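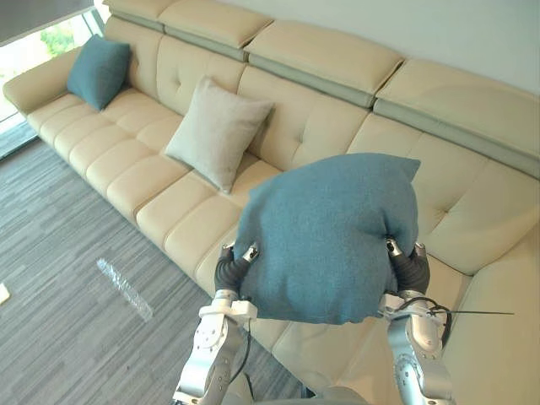 Fig. 1. Two robot arms holding a teal cushion in front of a cream-colored leather sofa.

AUTO 353: Vehicle Markets and Product Planning
Rullthorpe Technical College
Unit 7 handout: Trim levels and the mid-cycle update

Reading for this unit: course reader, chapter 3. Bring the Tirora option sheets to the seminar.

7.1 Terms

A model generation is the period during which a vehicle keeps the same basic body and platform. A mid-cycle update is a revision made within that period. It commonly covers the bumpers, lamps, seat materials and audio equipment. Doors, roof and glass are normally carried over, as new stamping tools are costly.

A trim level is a fixed set of equipment sold under one name. An option package is a smaller group of items added to a trim level at extra charge. Students should keep the two apart in written work.

7.2 Case: the Tirora wagon

The Tirora was launched as a five-door wagon in 3 trim levels. The base version had cloth seats, steel wheels and a manual transmission. The middle version added alloy wheels and cruise control. The top version, sold as the Cesimus, had leather seats, a sunroof and a standard automatic.

Dealers reported that buyers of the middle version often asked for leather but did not want the sunroof, which reduced rear headroom. At the update the maker offered leather as a separate package on the middle version. Orders for the Cesimus fell by nearly 3000 in the following model year, while total Tirora sales were little changed.

7.3 Price

Price in the option sheets means the list figure before delivery charges and tax. Use this figure throughout the exercise. Do not mix list figures with dealer transaction figures, even where both are printed on the same sheet.

7.4 Seminar exercise

Work in pairs. Using the option sheets, draw up a revised trim structure for the Tirora and state which items move from standard to optional equipment. Show the effect on the list figure of each version. Submit one page per pair at the start of the Unit 8 lecture.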